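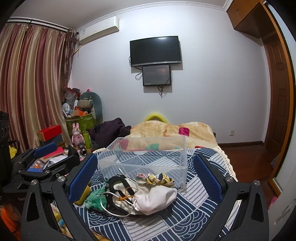 Vol. 2, no. 17

Zutcombe Parish Magazine Recipes – read me first

Hello! If you've downloaded the folder then you've got the lot: 700 recipes typed up from the Zutcombe parish magazine, one per row, plus a second, much smaller file of household hints that I couldn't bear to leave out. I did most of the typing in the evenings, on the bed with a stack of back issues, and Ka-ming Liao did the clever bits with the spreadsheet.

What's in the folder

recipes.csv is the main one. Open it in any spreadsheet program and tell it the text is UTF-8, or the fractions will go funny.
hints.csv has 100 hints (stain removal, mostly, and a surprising amount about moth).
places.csv is a little lookup list for the villages, so that Rornwood is spelt one way throughout. The magazine managed four.

The columns in recipes.csv

id – a plain number, no meaning in it
title – as printed, capitals and all
contributor – initials only, see below
village – Zutcombe, Rornwood or blank
issue – volume and number, written like 2/17
ingredients – separated by semicolons
method – the whole thing in one cell, sorry
oven – exactly what was printed, so you'll meet "a slow oven", "Regulo 4" and once just "hot"
notes – mine, in square brackets

I haven't converted any weights. Ounces stay as ounces and a teacup stays a teacup. I did try doing it properly with grams in a separate column, got as far as the chutneys and lost the will. If you'd like to take it on, please do, and send me the file!

About the names

The magazine printed full names and often the house as well. I've cut these down to initials. If a recipe was your gran's and you'd like her name put back in full, write and tell me the id and I'll do it in the next release. Iida Kettunen has already had her mother-in-law's three restored, including the cardamom plait, which I've now made twice and recommend with a lot of butter.

Things that are wrong

Volume 3 is patchy. My run is missing several numbers and a couple of the others have had coupons snipped out of the back, taking half a pudding with them. Where a method stops halfway I've put [incomplete] in the notes and left it alone.

There are duplicates. Lemon curd comes up again and again with tiny differences, and I kept every version – I like seeing people quietly disagree about egg yolks. If you only want one of each, sort by title and be ruthless.

The duplicated typing error in the marrow jam (two pounds of ginger) is the magazine's own. It was corrected the following issue. Both are in.

Please don't treat the bottling and preserving recipes as safe instructions. They're old, some of the timings are far too short, and I've marked them [historical] in the notes. Look up a modern method before you bottle anything.

Using it

Do what you like with it for home, school or research. I'd ask that you say where it came from if you print any of it. Not for selling, please, as the parish were kind enough to say yes on that basis.

Changes since the last one

Added the May issues from volume 2
Fixed the semicolons in the fruit cakes (thank you, Ka-ming)
"Rornwod" gone at last
Split the hints into their own file

Still to do: volume 4, the Christmas supplements, and somebody's handwritten seed cake that was tucked inside one of the covers and is very hard to read.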